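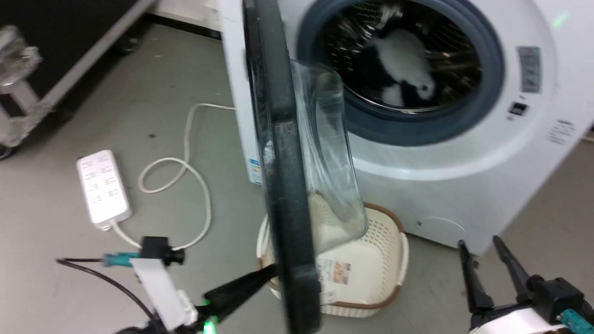

Front loader with the door open, laundry room side of the wall

Forum: Speakers and Room Acoustics
Thread: Low frequency hum in passive bookshelf speakers, source on the other side of the wall?

ohmsby
Joined April
I have a pair of Ekström two-way bookshelf speakers on stands, driven by a Fudport integrated amp. The listening room shares a wall with the laundry room. With the amp on and no source selected I get a steady hum from both channels, audible at the listening position. It does not change with the volume knob. Amp and washer are on the same circuit. Is this a ground loop, or noise coming in over the mains?

flatresponse
Hum that ignores the volume control enters after the volume stage. That points to the power supply or the output section. Disconnect every input, leave only the speaker cables attached, and report back.

ohmsby
Done. All inputs removed, same level. I also moved the amp to an outlet in the hallway, which is on a different breaker. Slightly lower, but still there.

kelvin_probe
What frequency? 60 Hz and 120 Hz have different causes. 60 is usually magnetic pickup or a ground problem. 120 is rectifier ripple, so tired filter capacitors. A phone spectrum app is good enough to tell them apart.

ohmsby
The strongest peak is at 120. There is a smaller one at 60.

kelvin_probe
Then it is the filter caps. How old is the amp?

flatresponse
I would not go there yet. A peak at 120 is also what you hear from a transformer that vibrates mechanically, and a phone microphone cannot separate the two. Put your ear on the amp case, then on the woofer cone. If the case is louder, the caps are probably fine.

ohmsby
Bought used, age unknown. The case buzzes a little. The woofers are clearly louder than the case.

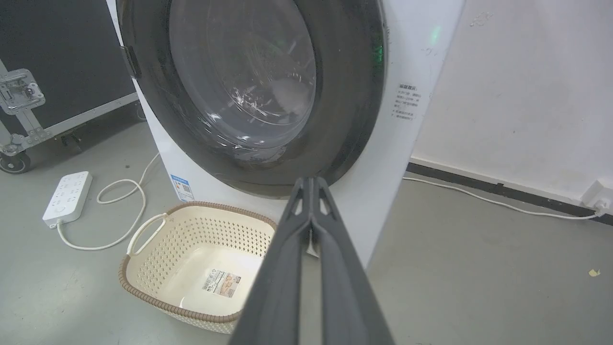
Same washer, door shut, green lights at the right

two_way_tom
Have you run it with the washer unplugged at the wall? Switched off at the panel is a different test. A lot of appliances keep a line filter connected across the mains the whole time, and the leakage goes to ground.

kelvin_probe
Leakage of that kind is in the microamp to low milliamp range. It will not put audible ripple into a power amp with no inputs connected. There is no loop for it to flow around.

two_way_tom
There is if the amp has a grounded chassis and anything else grounded touches it. I had a Welbridge rack that did exactly this through the mounting screws.

kelvin_probe
A rack with several grounded units in it is a different case. He has one amp and two passive speakers.

ohmsby
Washer unplugged. No change at all. Amp is on a wood shelf and touches nothing else.

flatresponse
That removes the laundry room from the list. Next step is a multimeter. Set it to AC millivolts and measure across the speaker terminals with the speakers disconnected, one channel at a time. Then DC millivolts on the same terminals.

ohmsby
Left channel 2 mV AC, right channel 2 mV AC. DC is 215 mV on the left and close to zero on the right.

kelvin_probe
The AC figure is lower than I expected. I still say ripple, but it is mild. The DC offset on the left is the bigger issue. I would not leave speakers on that channel.

flatresponse
Agreed on the offset. Under 50 mV is what I accept. Some amps have a trim pot per channel for it, some do not. Check the service manual before turning anything, and let the amp warm up first.

bass_trap_457
Worth asking how sensitive the Ekströms are. On a high sensitivity speaker in a quiet room, 2 mV can be heard close up. Mine hiss and hum at one foot and are silent from the couch.

ohmsby
They are rated fairly high. I hear it from the chair, but the room is very quiet at night.

kelvin_probe
Replace the main filter caps and reset the offset while the cover is off. Same value, same or higher voltage rating, and check the lead spacing. Discharge the old ones through a resistor before you touch the board.

two_way_tom
Replacing parts on a guess is how working amps get damaged. Scope the supply rails first, or pay a shop for a bench check. There is a repair place in Favville that does audio gear.

ohmsby
I do not own a scope. Left speaker is disconnected for now and I have written to the shop. They want the amp on the bench for a full load test before quoting.

flatresponse
Ask them for the rail ripple at idle and under load, both channels, in writing. Post the numbers when you have them.

Last edited by ohmsby, 22 July 2024: corrected the channel for the DC reading, it is the left one.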